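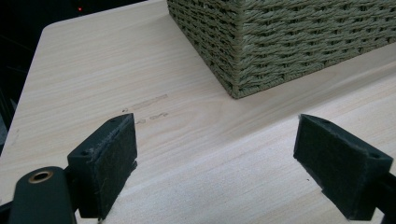 Querungshilfen an der Cokberger Straße: Notizen zur Auslegung

15. September 2021

Der Entwurf für den Umbau der Cokberger Straße liegt seit letzter Woche aus. Ich habe mir vor allem die Querungen angesehen, weil dort die meisten Einwendungen zu erwarten sind. Planverfasser ist das Büro Galteck, die Verkehrszählung stammt von Clarnus.

Vorgesehen sind drei Mittelinseln und eine Lichtsignalanlage auf Höhe der Bibliothek. Die Inseln haben eine Tiefe von 2,50 m. Das reicht für einen Rollstuhl mit Begleitperson und für die meisten Fahrräder, für ein Lastenrad mit Anhänger nicht. In der Fragestunde wollte Ketsara Sombatkul wissen, ob 3,00 m möglich wären. Antwort des Büros: ja, wenn am nördlichen Rand der Parkstreifen auf einer Länge von 30 m entfällt. Im Plan steht diese Variante bisher nicht.

Die Umlaufzeit der Signalanlage ist mit 70 Sekunden angesetzt. Bei ungünstiger Ankunft wartet man zu Fuß also fast eine Minute. Murray Cloutier hat dazu eine Stellungnahme eingereicht und fordert eine Anforderungsschaltung mit kürzerer Wartezeit. Technisch spricht wenig dagegen, die Koordinierung mit dem Knoten am Onsri-Platz müsste allerdings neu gerechnet werden. Im Erläuterungsbericht fehlt dazu jede Angabe.

Offen ist auch die Lage der Bushaltestelle. Sie soll 200 m nach Westen rücken, damit der Bus am Fahrbahnrand halten kann. Für die Fahrzeit ist das günstig. Der Weg zum Ärztehaus wird dadurch länger und führt über die Einfahrt des Supermarkts, deren Bordabsenkung im Lageplan ohne Höhenangabe eingezeichnet ist.

Zur Oberfläche: Die Gehwege bekommen Platten im Format 30 x 30 cm, die Überfahrten Pflaster mit Fase. Ich hätte ungefastes Material genommen - es rollt leiser und der Preisunterschied ist gering. Bodenindikatoren sind an allen Querungen eingetragen, an der östlichen Insel aber nur einseitig. Vermutlich ein Zeichenfehler, ich habe ihn trotzdem gemeldet.

Stellungnahmen nimmt das Tiefbauamt schriftlich oder per E-Mail entgegen. Der Ausschuss befasst sich im November mit der Abwägung. Den Querschnitt am Onsri-Platz rechne ich bis dahin noch einmal nach.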